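How to Prepare a Laundry Task for a Humanoid Robot: Rules We Follow at Fosthorpe

By Tiziana Greco. Last revised September 2022

This page explains how we set up a household task for a full-size humanoid, from the floor to the stop button. It is written for new operators, but I think also people with more experience can use it as a reminder. Our task is to move clothes between a stacked washer-dryer and a basket.

Step 1. Fix the floor plan. Decide where the feet, the basket and the machine will be, and write it down in the Revaris sheet. The basket stays in front of the lower door. A cable on the floor is permitted, but you must know its path before the robot takes its first step, and no person may stand inside a loop of it.

Step 2. Agree on one operator and one observer. The observer holds the stop button and does nothing else. No phone, no notes. When the arm goes into a drum, the observer watches the elbow and the door rim.
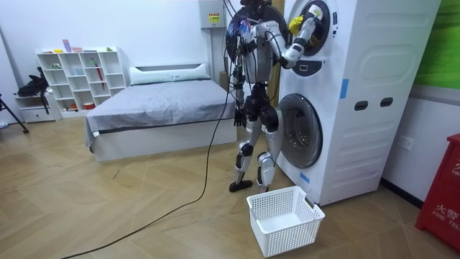

Can the operator also hold the stop button if the team is small?
Two persons are the minimum for us. The operator looks at the hand and reacts too late to a problem in the legs or the cable. If you have only one person, do the work on another day.

Step 3. Set the limits for contact. A hand may touch the rim of a door, but it must not lean on it with the weight of the body. We allow 30 newtons at the rim and we stop the run above this value. Begin with one soft item in the drum and add others only after 22 clean runs.

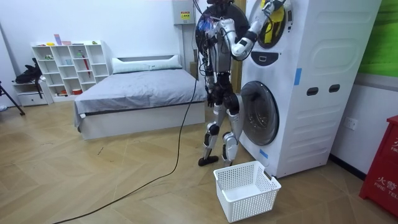 Thomas Amato wrote to us that he finds the limit too low for wet towels, and that at Grandanmont they permit more force when the item is heavy. I understand his point. We keep the lower value for training new operators, and a different limit must be written in the sheet before the run starts.

Step 4. Check the machine before power goes to the arms. The washer-dryer is not to be running any program. The door you will use must be fully open and must stay open without a hand on it. The other door is closed.

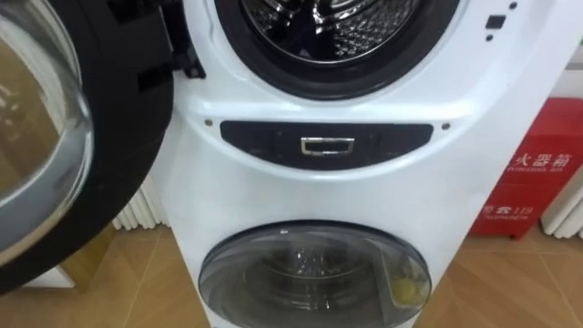
Look also at the seal of the open door. If a piece of cloth is trapped there, remove it by hand while the robot is in stop mode. Then call "clear" with a loud voice and wait until the observer repeats it.

Step 5. Close the run. Lower both arms, switch off the motors, and only then go near the robot to collect the basket. Write every stop in the sheet, also the short ones. The form number is 3112.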